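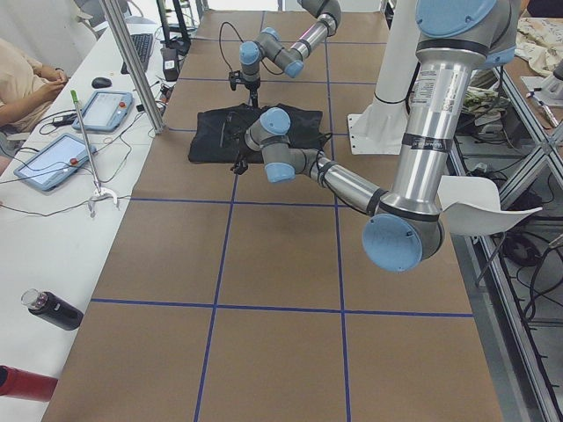

Documentation > Greltska Bench > Methods and Procedures

Section 4. Setting up and running the two-arm cloth folding trials

This section covers the folding protocol used to compare grasp-selection methods on the Greltska bench. Follow it in full if you want results that can be set beside the baseline tables in Section 6. If you only want to check that the arms move and grip, use the short test in Section 3 instead.

The protocol measures one thing: how far the corners of the finished fold are from where they should be. Grasp planning is done by Vodel, which takes an overhead view of the cloth and returns one grasp point for each arm. Logging and scoring are done by Burnora. Both must be installed and licensed on the bench computer before you start.

4.1 Preparing the table

1. Switch both arms to hold and clear the tabletop between them.

2. Cover the table with brown paper, matte side up. Pull it flat and tape down the long edges first. Replace the paper when it tears or when creases can be felt with a fingertip. A raised crease catches the gripper fingers on low approaches and the trial has to be thrown out.

3. Lay the grid with blue tape, lengthwise strips first, then the cross strips. Press the crossings down hard. The grid is for placing the cloth and for the people running the trials. Vodel masks the tape color out and does not use it for localization.

4. Open the cell editor in Burnora and click the four corners of each cell in the camera view. Save the layout under a new name. Do not overwrite an old layout, as earlier trials are scored against the one they were recorded with.

Note: Masking works by color. Blue cloth, or cloth with a blue print, will come back with holes in its outline. Use the black cloth for all comparison runs.

4.2 Setting the arms

1. Set both arms to reduced speed on their teach pendants. Keep the pendants on the desk beside the table where the operator can reach either stop button without standing up.

2. Jog each arm to its ready pose, gripper pointing down and clear of the cloth.

3. Check the cable run on each arm by turning the wrist slowly through its working range. The cable needs enough slack at the wrist to follow the gripper but should stay tight along the forearm. Add a band if it sags.

4. Run "Find table" from the Vodel menu, one arm at a time. The arm lowers the gripper until it feels contact and stores the height. Do this again every time the paper is changed.

5. Run "Shared zone" and confirm that the area where both arms can reach is drawn over the cell you plan to use. The arms will not enter this zone together unless the planned step calls for it.

CAUTION: Each pendant stops its own arm only. Test both stop buttons at the start of every session, and if in doubt during a trial press both.

CAUTION: Do not reach into the grid while either arm is enabled. Use the reacher-grabber to pick up or straighten cloth between trials. Go in by hand only after both arms have been put on hold.

4.3 Running a block of trials

A block is 30 trials with one planner setting and one piece of cloth. Do not change the lighting, the paper or the cloth partway through a block.

1. Choose the planner setting in Vodel. "Edge" picks points along the nearest visible edge. "Corner" looks for two corners and falls back to edges if it finds fewer. "Abbasi" uses the learned Abbasi model, which scores every point on the cloth outline and picks the best pair.

2. In Burnora, select New Block and enter the setting, the cloth label and the layout name.

3. Place the cloth in the cell shown on screen. Burnora picks the cell and the starting angle for you. Lay the cloth as close to the angle as you can by eye. Small wrinkles are fine and should be left alone – the method is meant to cope with them, and smoothing the cloth by hand makes every planner look better than it is.

4. Select Plan. Two grasp points appear over the camera view. If both points land on the cloth, select Run. If either one is off the cloth, select Reject. A rejected plan counts as a failed trial.

5. Wait for both arms to return to the ready pose. Burnora takes the scoring picture after a pause of 800 milliseconds, which gives the cloth time to settle.

6. Check the corner marks on the scoring picture and drag any that are wrong. Select Accept.

7. Repeat from step 3 until the block is complete.

Note: If a gripper closes and comes up without cloth, let the trial finish. Empty grasps are logged from the finger position and scored as failures. Stopping early leaves the trial without a score and the whole block will be marked incomplete.

4.4 What counts as a success

A fold passes if every corner of the top layer is within 15 millimeters of its target. The limit is the same for all cloth sizes. It was set after early tests in which marking the same picture twice moved the corners by a few millimeters, so a tighter limit would mostly have measured the person doing the marking.

The Abbasi model was trained on roughly 2000 grasps recorded on this type of bench, all on plain cloth with no hems. Expect its lead over "Corner" to shrink on hemmed cloth. On cloth that starts with one edge tucked under, "Corner" often takes the tuck for a real edge and both arms lift a double layer. The fold then looks neat from overhead and can still pass. Tick "Double layer" on the accept screen when you notice this, so that the trial can be sorted out in analysis.

4.5 Common problems

Outline has gaps. Check for glare on the paper, then run "Refresh mask". If the gaps follow the tape, the tape color needs to be sampled again.

Gripper pushes the cloth instead of pinching it. The stored table height is too high. Run "Find table" on that arm.

Gripper drags the paper. The stored height is too low, or the paper has lifted. Press the paper down and tape it before you repeat the height check.

Arms wait and do not move after Run. One arm is probably still inside the shared zone. Jog it back to the ready pose from its own pendant, then select Resume.

Cloth slips from one gripper during the lift. Look at the finger pads for lint and wipe them with a dry cloth. Pads should be wiped between blocks in any case.

Scores drift through a block. Compare the first and last scoring pictures. If the grid lines do not line up, the camera or the table has shifted. Discard the block, redo the cell layout (4.1, step 4) and start over.

For exporting blocks and building the comparison tables, see Section 5.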